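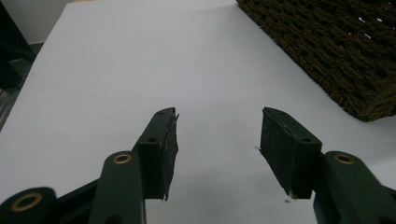 Posted in April by the Mulldale table-setting project

I'm looking for 30 people to come and lay a table for me - plates, cutlery, napkins, the lot! Sessions are on Fridays at our Heltonmont room and start at 4 pm. You'll set a plain white tabletop however you'd do it at home, then clear it again (no wrong way, I promise). Left-handers very welcome, I'm short of you. Tea and cake on me. Drop a note in to Mulldale reception with your name and a phone number.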